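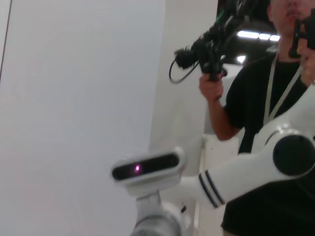
Urwood Exhibition Hall
Frequently asked questions for exhibitors and visitors

These answers apply to all events held in the hall from January onwards. Last revised 21 December 2019. Where an event organiser has issued separate rules, those rules take precedence on matters of ticketing and stand allocation only.

BEFORE THE EVENT

How do I apply for a stand?
Applications are made to the organiser of the event concerned. The hall does not allocate stands and cannot hold a space on behalf of an exhibitor. Once the organiser has confirmed your booking, you will receive a stand number and an exhibitor reference from the hall's Exhibitor Office. Please quote both in all correspondence.

What is included in a shell scheme stand?
A standard shell scheme stand includes wall panels, a name board, carpet and one electrical socket. Furniture, additional lighting and internet access are ordered separately. Corner stands are supplied with two open sides unless you ask for one to be closed.

May I fix items to the wall panels?
Light posters may be attached with removable adhesive pads. Nails, screws, staples and double-sided foam tape are not permitted. Panels damaged by fixings are charged to the exhibitor at the replacement rate shown on the order form. Shelving must be ordered through our stand contractor, Galeck, who will supply brackets suited to the panels.

I have booked a space-only stand. What must I send you?
A scaled floor plan, elevations, a risk assessment and proof of public liability insurance. These must reach the Exhibitor Office no later than 34 days before the first build day. Any structure with a raised floor or a ceiling also requires a structural certificate. Drawings are checked by Mr Teodor Enache, Technical Manager, and building may not begin until his written approval has been given.

Can I change my order after the deadline?
Changes are accepted where stock allows. A late order charge applies, and the hall cannot promise that the items will be in place before the event opens.

BADGES AND ENTRY

Who needs a badge?
Everyone in the hall, including contractors, children and guest speakers. Badges must be worn where staff can see them at all times during build, open hours and breakdown.

How many exhibitor badges will I receive?
The number depends on the size of your stand and is printed on your confirmation. Further badges may be bought from the organiser. Badges carry a name and may not be passed to another person.

I have lost my badge. What should I do?
Go to the registration desk in the east foyer with a form of photographic identification. The lost badge will be cancelled and a new one printed. If the first badge is found later, please hand it in - it will no longer open the turnstiles.

Are children admitted during build and breakdown?
No. Persons under 16 are not admitted to the hall floor while vehicles and lifting equipment are in use. This rule has no exceptions.

DELIVERIES AND STORAGE

Where should goods be sent?
Goods should be addressed to the exhibiting company, with the stand number and event name, care of the Goods Entrance, Ibarra Road. Deliveries received before the first build day will be turned away. Hall staff cannot sign for parcels.

Is storage available for empty cases?
Yes, through the on-site freight handler, Rarnport. Cases must be labelled and left in the aisle by the close of the final build day. Nothing may be stored behind stands, as the space is kept clear for access to electrical mains.

How long may my vehicle remain in the loading bay?
Each vehicle is given a booked slot, which is stated on the vehicle pass. Drivers who arrive outside their slot will be directed to the lorry park and admitted when a bay is free.

DURING THE EVENT

May I play music or use a microphone?
Amplified sound is permitted at a level that does not disturb neighbouring stands. The floor manager's decision is final. Exhibitors playing recorded music must hold the proper licence.

Can the lighting above my stand be switched off?
Requests should be made in writing to Room 236 before the build begins. They are considered in order of receipt, and the exhibitors on adjoining stands must agree.

May I serve food and drink?
Small samples of an exhibitor's own products may be offered free of charge. All other catering must be ordered from the hall. Alcohol requires prior consent.

What should I do in an emergency?
Dial 511 from any hall telephone, or speak to the nearest steward. First aid is provided beside Gate 11 throughout build, open hours and breakdown.

AFTER THE EVENT

When may I begin to dismantle my stand?
Only when the public address announcement has confirmed that visitors have left. Early dismantling is reported to the organiser.

How do I make a complaint?
Complaints should be sent in writing to Mrs Remedios Tejada, Head of Exhibitor Services, at the Exhibitor Office. Please include your exhibitor reference and copies of any receipts.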